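27 April 2019

Back in the garage until past eleven. The arm still has no name and I am not giving it one until it earns it. The Stirnard controller took the new settings on the third try, after I'd pulled the power and plugged it back in twice, and the manual says you should never have to do that. The manual says a lot of things.

I have kept a tally since March of what this build has cost me and tonight it stands at $1,965, not counting the vise I would have bought anyway. For that money I could have paid a person to put a processor in a Dell board for the rest of my life. I wrote that down in March too, so at least I'm consistent.

The Tahiri motor on the wrist is the part I trust least. It holds fine with nothing to carry. Give it a chip and ask it to stay put and I can hear it hunting, a little tick-tick-tick. The Ninton forum says the tick is normal. The same people said the cheap belts were fine, and I have a coffee can full of cheap belts.

So, the old board, the one with CPU1 printed by the socket, and a chip I don't mind losing. I went at the slowest speed the software allows and kept my thumb on the stop button.
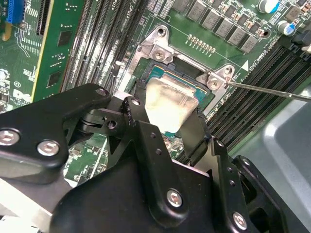

Can a homemade arm be trusted to put a processor in a socket? Only with someone standing over it, and at that point you may as well use your fingers.

I'll be fair to it for one paragraph. The black finger plates from Kurkora are good. They were the one thing I bought ready made and the one thing I haven't had apart on the bench. The holes line up, the bolts go in straight, and the thin finger closes where I tell it to. If the rest of the arm was built as well as the hand I would have less to write in here.

The rest of it: 377 lines of code, of which I would stand behind maybe half. The part that sets the grip is a number I picked by squeezing a cracker. There is no feel in it at all. It knows where the fingers are and nothing else, and the videos that make this look easy never show the bin of bent pins.

Logged 32 moves tonight, all saved. Need longer screws for the base plate and a better lamp. Left the wrist motor unplugged overnight. Tomorrow I want to swap its cable before I touch the settings again, and if the tick is still there after that, it goes back in its box.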